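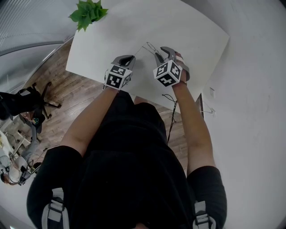 Hand-held grippers with marker cubes in use over a white table.

Site visit: Fumville junction trial, 27 August 2024

The visit covered the temporary signal crossing on Vorley Road and the control room that runs it. Fumville has had the crossing on trial for 18 weeks. A decision on a permanent installation is due from the town's highways office after the second traffic count.

The crossing sits 525 feet east of the old bus depot, on a two-lane section with a posted limit of 30 mph. Push-button units are mounted on both curbs. The units were supplied by Hirano and use a curbside detector that cancels the call if the pedestrian walks away. Staff reported that the cancel function was set too short in the first month and was lengthened in July.

Counts are taken over a full day. The first recorded 1,871 pedestrian crossings at this point. Vehicle flow was not published with it, and the office said it would be included next time.

The control room is on the second floor of the Rultia building. Each signal head reports lamp status and phase timing to a single desk. Operators can extend the walk phase by hand but cannot shorten it. The event log for the trial held 2,811 entries on the day of the visit, most of them routine phase changes. Lamp faults are filtered to a separate list.

Two points remain open. The westbound stop line is worn and partly hidden by a utility patch. The ramp on the north curb is steeper than the one opposite, and regrading it depends on moving a storm drain. Neither job has a start date.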